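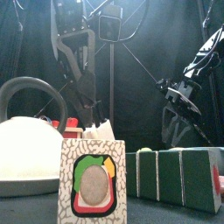
육아수다 > 장난감·교구 > 역할놀이

초밥 놀이 세트, 상자까지 다 보관하시나요?

달빛우엉
안녕하세요, 늘 읽기만 하다가 처음 글 남겨요. 5월에 Trodero 매장에서 초밥 소꿉 세트를 들였는데 아이가 정말 좋아해서 아침에 눈만 뜨면 가게 문을 열어요 ㅎㅎ 그런데 저녁마다 치우는 게 일이에요. 긴 김밥 모양 롤은 어디에 넣어도 삐죽 나오고, 초밥 그림 있는 상자는 속종이까지 그대로 두고 있는데 이걸 버려도 될지 며칠째 고민만 하네요. 다들 어떻게 하세요?

콩나물국밥
저희는 상자 바로 버렸어요. 좁은 집에서 상자까지 모시고 살면 끝이 없더라고요. Fidlow 뚜껑 없는 바구니 하나에 음식은 음식끼리, 냄비는 냄비끼리 넣고 끝입니다. 조각이 70개 넘는 집인데도 5분이면 치워요.

세모지붕
저는 생각이 조금 달라요~ 상자도 아이한테는 훌륭한 장난감이거든요. 우리 둘째는 상자를 도시락이라고 부르면서 할머니 댁까지 들고 다녀요. 구겨진 속종이도 한 장 남겨 두시면 포장 놀이할 때 한참을 잘 놀아요. 물론 찢어지면 그때는 미련 없이 보내 주시고요.

콩나물국밥
할머니 댁까지 ㅋㅋ 그건 귀엽네요. 그래도 저는 바구니파입니다. 상자는 모서리부터 너덜너덜해져서 결국 테이프 범벅이 돼요.

달빛우엉
두 분 말씀 다 맞는 것 같아서 더 어렵네요 ㅠㅠ 사실 냄비랑 팬도 문제예요. 손잡이가 길어서 서랍이 안 닫혀요.

세모지붕
저는 소꿉용 팬은 포개지 않고 나란히 놓아요. 포개면 아이가 밑에 있는 걸 꺼내다가 와르르 쏟더라고요. 그리고 롤 조각은 꼭 팬에 올려 둔 채로 치우게 해요. 손잡이에 구멍 있는 팬은 고리에 걸면 되는데, 아이 눈높이에 맞춰 달아 주시면 혼자서도 잘 걸어요. 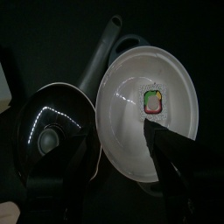 보리차한잔
질문 하나만 얹을게요. 초밥 조각처럼 작은 음식 모형은 팬이랑 같이 두는 게 좋을까요, 따로 담는 게 좋을까요?

세모지붕
따로 담는 쪽이 편해요. 놀 때는 같이 꺼내더라도 잠자기 전에는 작은 통으로 옮겨 두시면 소파 밑으로 굴러가는 일이 훨씬 줄어요.

콩나물국밥
저는 여기서도 반대요 ㅎㅎ 통이 늘어나면 아이가 안 치워요. 바구니 하나!

달빛우엉
다들 정성스러운 답 감사해요. 일단 상자는 여름까지만 두고, 팬은 Zesov 고리를 사서 걸어 보려고요. 달아 보고 또 글 남길게요!

검색어를 입력하세요 | 제목+내용 | 검색

최근 글
- Mkhize 원목 블록, 모서리 사포질해 보신 분
- 280리터 수납장, 아이 방에 너무 클까요
- 16개월 아기 첫 소꿉놀이 추천 부탁드려요
- 장난감 주전자 손잡이가 헐거워졌어요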